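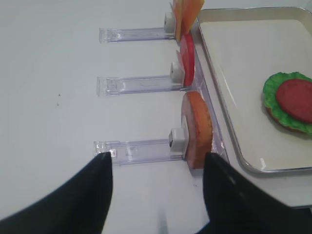

In praise of the short menu

Reading time: 2 minutes
Print | E-mail this

I went back to Jusodville in September and the café by the bus station had a new menu. It was laminated, it folded out twice, and my sister had to move the ketchup so she could open hers. Burgers, curries, a pasta page, something called a "world corner". I read the whole thing and then ordered a cheese toastie, same as I would have done before (it was fine, bit pale).

I like a short menu. Give me eight things and I'll happily pick one and talk to whoever I'm with! Give me a booklet and I sit there fretting that I've missed the good page. And I do wonder about the freezer. No small kitchen can be making all of that from scratch on a wet lunchtime, can it? 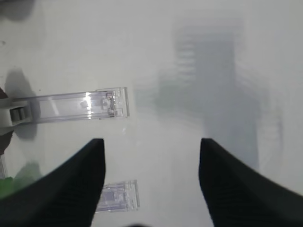 Higinio Manríquez wrote in to tell me I'm being a snob. A long menu, he says, is what lets a family of nine eat together when one of them won't touch onions and another only wants chips, and if I'd ever tried booking for his lot in Zastanard I'd be grateful for the pasta page.

Fair enough, and I've felt a bit guilty since. But a short menu can bend, that's my point.
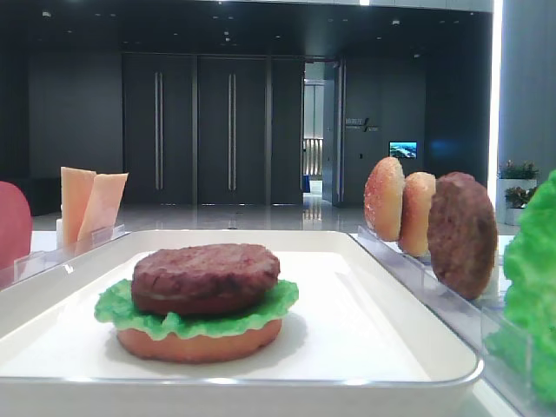
My favourite place in Quezada has two mains at lunch, and if you ask nicely they'll leave out the onions, swap the rice, or do you a plate of chips without a sigh. You do have to ask, I'll give him that, and plenty of people hate asking. I used to. These days I just lean over the counter and say what I fancy, and usually I get it.

Last updated: 24 Apr 2019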